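In praise of the slow rinse

My aunt washed rice the way other people say grace. Three changes of water, fingers moving in slow circles, the cloud going down the sink a bit paler every time. I was eight and thought it was the dullest thing a grown-up could do. I'm now well past forty and I think it might be the best four minutes of my day!

I want to make a case for washing food properly, by hand, with your sleeves shoved up. I know how that sounds. We've got bagged salad that says it has been washed already, berries in sealed tubs, beans that come out of a tin. A friend of mine, Baltasar Herrero, tells me he hasn't rinsed a vegetable since August and feels fine. Good for him. But he's missing out, and I've told him so at his own dinner table.

Start with silverbeet. If you grow it, or buy it from someone who does, it arrives with half the garden folded into it. You fill the sink, push the leaves under, and up floats a beetle, some straw, a snail the size of a lentil. Then you lift the leaves out (lift them, don't pull the plug and let the dirt settle back on top) and there on the bottom is a fine brown silt. That's dirt from a real paddock. When I lived out at Kemholm it was nearly red, and at Niselau, where I am now, it's closer to grey and smells faintly of the creek. I love knowing that. I'd never have noticed the colour of the ground I live on if I hadn't been cleaning it off my tea.

Lentils are another pleasure entirely. You have to look at them. You spread them out and run your hand through, and once in a while there's a little stone, and the small thrill of finding it before your tooth does is hard to explain to anyone who hasn't felt it. Ermira Vlachou, who taught me to cook them, used to line her stones up on the windowsill all year. She had a good row going when I last visited.

People tell me they haven't got the time, and I do understand. I've raised two kids and worked shifts. But 90 seconds under the tap is enough for a punnet of cherries, and I'm not convinced those seconds were going anywhere grand. Mine were going to my phone. There are 168 hours in a week and I've wasted plenty of them on far worse things than parsley.

The water is a fairer complaint, and it took me longer to come round on it. We had two dry summers in a row here and I felt guilty every time I turned the tap. Now I wash in a bowl and the bowl goes on the garden. Rice water goes to the lemon tree, silverbeet water goes back to the silverbeet, and on a hot day the mint gets whatever's left. My neighbour Stojan Georgiev does the same with his, only he carries it out in a bucket with no handle and wears half of it.

You don't need much gear either. A big bowl, a clean tea towel, something with holes. I've had fancy spinners and fine mesh sieves, and they've mostly ended up at the back of the cupboard while the plain old colander does the work.
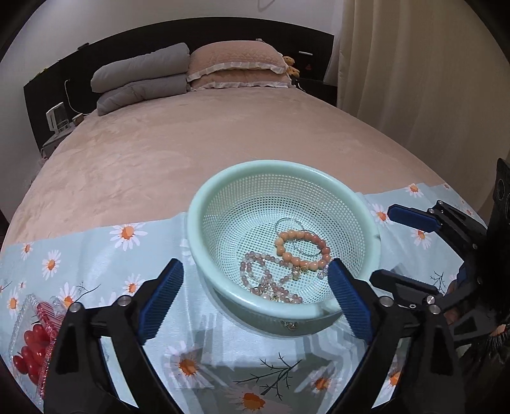 A mint-green colander with small square holes.

Holes matter more than you'd think, by the way. Big round ones are grand for potatoes and hopeless for rice. Small ones hold on to nearly everything but clog up with dill, and then you're there with a toothpick, muttering. I don't mind that either, to be fair.

What I like best is the company. Put someone at the sink next to you with a pile of beans and they'll start talking - about their mum, their knee, the job they're thinking of leaving. Your hands are busy and you're both facing the window, so there's no need to look at each other, and out it all comes. I've heard more good stories over a sink of muddy leeks than I ever have over a glass of wine.

So next time you bring home something with dirt on it, don't rush. Run the water cold, get your hands in, and see what floats up. And if you've got a trick for getting grit out of leeks without cutting them lengthwise, please write in, I've tried everything and I'm still crunching.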